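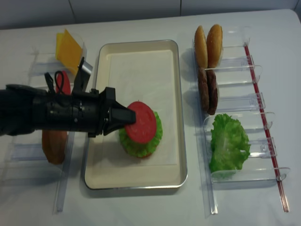 Burgers on a tray, and the order things go in

I have been making burgers at home most weeks since October, and I've settled on a way of setting up that works for me. A friend asked me to write it down, so I am.

I build them on a shallow metal tray lined with parchment paper. I used to use a cutting board, but the juice ran off the side and onto the counter. The tray has a rim. When I'm finished I throw out the paper and the tray only needs a wipe.

The fillings go in clear racks on either side of the tray, the kind with slots. Cheese, tomato and most buns stand on edge. I resisted this for a long time because it seemed fussy, but stacked cheese sticks together and stacked tomato goes soggy at the bottom of the pile. Standing up, each slice comes out clean. The racks are from Dultance and they do scratch, so no scouring pads.

Order

Bottom bun, then lettuce, then tomato. I know plenty of people put the lettuce on top. Gaspard Renaud, who I shared a flat with for two years, put his on top and we argued over it regularly. My view is that lettuce underneath keeps the tomato off the bread. I use frilly leaf lettuce and let it hang out the sides. Iceberg is crunchier but it slides.

Press the tomato down a bit once it's on. A frilly leaf is springy and if you don't flatten it the whole thing leans by the time you get to the top bun. Press in the middle, gently, or the seeds come out.

After that it's patty, cheese, sauce, top bun. Cheese goes on while the patty is hot.

Quantities

I buy 600 grams of ground beef and get four patties out of it. The last package was 608 on the label, and I didn't bother trimming it. The patties rest in the fridge for 30 minutes before they go in the pan. I've skipped this when I was hungry and they fell apart on the flip.

Tomatoes should be sliced thicker than you'd think, and salted just before they go on. If you salt them early they sit in a puddle.

Buns

I've tried the Amaral ones and the ones from the bakery counter. The Amaral buns are softer and a nicer colour, but they don't hold up to much sauce. Bakery buns need toasting. I toast the cut side only, in the same pan, after the meat comes out.

Sauce is mayo, mustard and chopped pickle. I had a jar of smoky stuff from Zomport that was fine on fries and too sweet on beef.

Next I want to try the same setup for breakfast sandwiches, with English muffins and a fried egg. The muffins may be too thick for the slots. I'll measure one when I buy some.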